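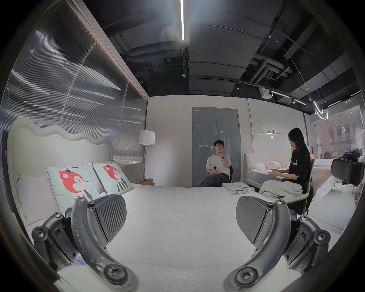
Nindeo Opens Bedroom Showroom With Full-Size Room Sets

Colombo, 4 December 2025. Home furnishings company Nindeo has opened a bedroom showroom where shoppers can see beds, bedding and lighting set up together as complete rooms. The showroom has 8 room sets and is open to the public without an appointment.

The Mirkus children's and guest room set is built around a bed with a tall upholstered headboard in off-white fabric. The headboard has a scalloped top edge and a thick piped border. The bed is made up with a plain white duvet, white pillows and two square cushions printed with a red fox in a small black hat. A floor lamp with a white drum shade stands in the corner, next to a fluted glass wall.

"People kept asking us what size headboard would look right in their room, and it was hard to answer from a catalog," said Marisol Nava, head of retail at Nindeo. "Now they can come in, sit on the bed and take their time."

The Mirkus headboard comes in three widths. Covers for the square cushions are sold separately and can be machine washed.

The company began fitting out the space in July. Nindeo carries 205 bedroom products, and roughly 1,000 fabric samples can be borrowed from the front desk for up to two weeks. Delivery is handled by Rekirier.

The showroom is at 101 Rekirier House, ground floor. Parking is at the rear of the building.

Press contact: Marisol Nava, Nindeo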